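27 August 2019

I want to write a little about tables. More exactly, about what I put on a table before I start to work with small parts. I have changed my mind about this three times since March and I think now I am finished, at least for this year.

When I moved to Meststead I bought a white table. In the shop it looked clean and modern, and I was proud of it for two weeks. Then I started again with my old hobby, repairing clocks and small mechanisms, and I learned what a white hard surface does to a person. Every washer shines. Every pin rolls. When I dropped a screw it jumped one time on the table and then it was on the floor, and I spent the evening on my knees with a flashlight.

First I tried a towel. Please don't try a towel. The teeth of a gear catch in the loops and you pull out threads, and later you find these threads inside the mechanism. Then I tried a cork sheet from Hikley, which was nice to touch but left crumbs. My friend Nkechi Jibrin, who sews, told me to buy a dark mat without shine, large enough that my elbows are also on it. She uses one for beads. 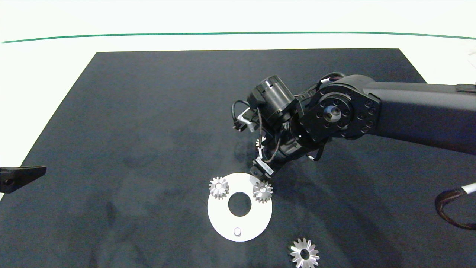 *Reading time: 2 minutes*

A dark matte surface makes a big difference for the eyes. A silver peg or a small gear is easy to find on charcoal gray, and a white plate almost jumps at you. With a ring-shaped plate you also see the mat through the hole, so the inner edge is very clear. On my bare white table I had to look for that edge with my finger.

The mat does get marks. Faint light smudges come quickly, mostly in the places you use the most, and on dark gray they show. In the beginning I wiped mine every evening with a damp cloth. Now I do it when I remember. The smudges don't disturb the work, they only disturb me when guests come.

About size: my first mat was too small, and I ended with parts half on the mat and half on the table - the worst of both. The one I have now covers most of the tabletop and leaves only a white border. I keep the border free for my tea, because tea and gears should not live in the same country.

I also changed how I lay things down. Flat plates go in the middle, with nothing under them. Pegs I stand up on their end if they are short enough, so they can't roll away. Gears I don't put down at all if I can avoid it, I take them from the box one by one. Jarrah Ruawai showed me this at the repair evening in Rantala and I thought he was too strict, but I have lost only one gear since then, and it was a gear I didn't need.

Next I want to try a tray with five compartments for the screws. If somebody has used one together with a mat, please write to me if it slides.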